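I met Xóchitl Carrillo in her kitchen, which is where she does most of her talking, although the work itself happens in a back bedroom with blackout shades and two microscopes. She's an independent gemologist, she specializes in opal, and she had coffee going before I got my coat off.

I'd come with a question about doublets. A reader had written to me about a ring she inherited, sold to her grandmother as solid black opal, and I wanted to know how often that story ends badly.

"Pretty often," Carrillo said. "But badly for who? If the grandmother loved it, she got her money's worth."

A doublet, for anyone new to this, is a thin slice of opal glued to a dark backing so the colors pop. A triplet adds a clear cap on top, usually quartz or glass. Both are perfectly legal to sell as long as the seller says what they are (and there's the catch!).

"Take it out of the setting and look from the side," she told me. "The join is a straight line. Nature doesn't draw a lot of straight lines in opal. When it's in a closed bezel, though, I can't see the side, and then I'm going to write 'undetermined' and people get mad at me."

Do they really get mad?

"Oh, they call me. Baltazar Trujillo got a letter once, four pages."

Trujillo trained her. He ran a little bench lab called Givilum for years, and she started there sweeping up and typing reports. One June he handed her a parcel of 141 loose stones, mixed natural and assembled, and told her to sort them with just a loupe and a penlight.

"I got 15 wrong," she said. "I was so proud of myself! And he said, okay, that's 15 customers. I went out and sat in my car." 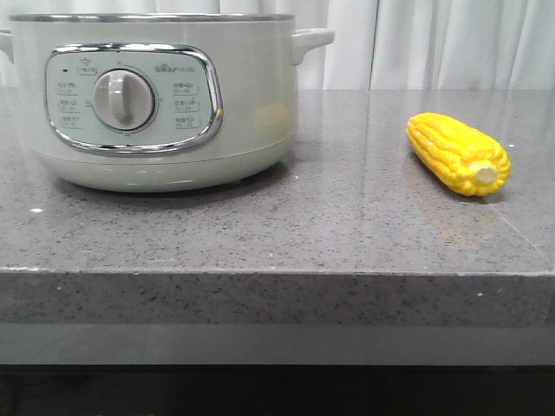 The counter in Carrillo's kitchen, with an ear of corn.

We got onto water next, which I'd been looking forward to, because I have killed an opal myself. Some of the Ethiopian material is hydrophane, meaning it drinks. Put one in a glass of water and it can go clear as jelly and lose its play-of-color until it dries out again. I'd worn mine doing dishes for a month and it turned a sad yellow.

"Dish soap, oil, hand lotion, whatever's in there goes into the stone," Carrillo said. "The water leaves. The rest of it likes it in there."

She was nice about it. She asked whether I'd tried anything to fix it, and I admitted to an overnight soak I read about online, and she put her hand over her eyes.

Weight is one thing she watches for. A hydrophane opal can come out of a soak noticeably heavier than it went in, so she weighs a stone when it arrives and again before it goes home. She keeps everything in paper ledgers. The current entry number was 3,036, a pendant belonging to a dealer named Hanne Frandsen, who had given permission for me to look at it. Under the scope I saw little columns of color running down into the stone like pencils in a cup, and I may have said a bad word out loud.

"Everybody does," said Carrillo.
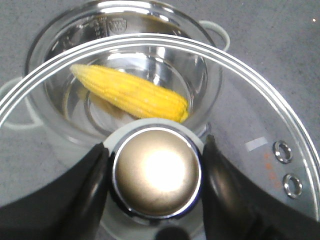 Steel pot and glass lid, same kitchen.

I asked about smoke treatment too. Pale opal can be darkened with smoke to pass for black, and she says the giveaway is often color that collects in pits and fractures. She'll use 100 power if she has to, though usually much less will do it. Sugar treatment is older and leaves a peppery look. Her friend Saskia Maihi cuts stones and sends her any rough that seems too dark for its price.

And my reader's ring? Carrillo wouldn't guess from an email, and I didn't blame her. She did say to keep it out of the ultrasonic cleaner, and out of long soaks, as water can work its way into the glue layer of a doublet and leave it cloudy.

"Wipe it with a soft damp cloth, dry it, wear it to dinner," she said. "If she wants it tested, tell her to ask the jeweler about unmounting it first, and what that costs. Sometimes the answer is more than the ring."

I've passed that along. My own yellow opal is still in my purse, in a pill box. Carrillo looked at it for a long while before I left and offered to weigh it for me, no charge.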